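Home | Courses | Projects | Reports | Search

Does turning the phone face down help you study?
Project report, Guoqing Yao

Most study advice I was given in my first year said the same thing: put your phone away and your grades will go up. The Brernent study skills handout says it twice. It gives no source either time. I wanted to see if the claim held up for ordinary homework, done by ordinary students who were not being watched by a professor.

I asked 20 students in the Florier dorm to read a dull 3000-word chapter on grain prices and then take a short quiz. Half kept the phone on the desk. Half left it in another room. Each person had 60 minutes and could work on paper or on a laptop. I did not tell them what I was testing, though I suspect the second group guessed.

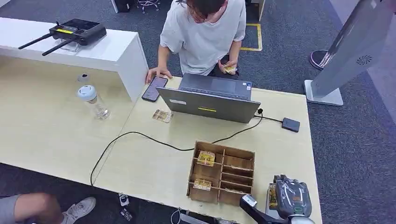
Fig. 1. A laptop and a phone on the same table.

The group without phones did score higher, by four points. Before anyone prints that on a handout, I would point out that two people in the phone group admitted they had skipped the last section, and one of them said she would have skipped it anyway. Take those two out and the gap almost closes. I also let people pick their own group, which was a mistake. Students who are happy to leave a phone in another room may be the ones who read carefully to begin with.

Then there is the laptop. Every message that reaches a phone can reach a laptop too, and I had no rule about open tabs. Xia, who helped me grade, thinks this ruins the whole comparison. I think it ruins half of it.

I ran a smaller version in March at the Watell reading room, this time drawing names for the groups. The scores came out even. It was a noisy afternoon and the quiz was probably too easy, so I would not lean on that result much either.

My answer for now is that I don't know, and I doubt the people who wrote the handout do. A better test would use random groups, a harder quiz and no laptops — and it should run for weeks, since one hour of reading says very little about a semester.

Contact | Copyright 2024 | Back to top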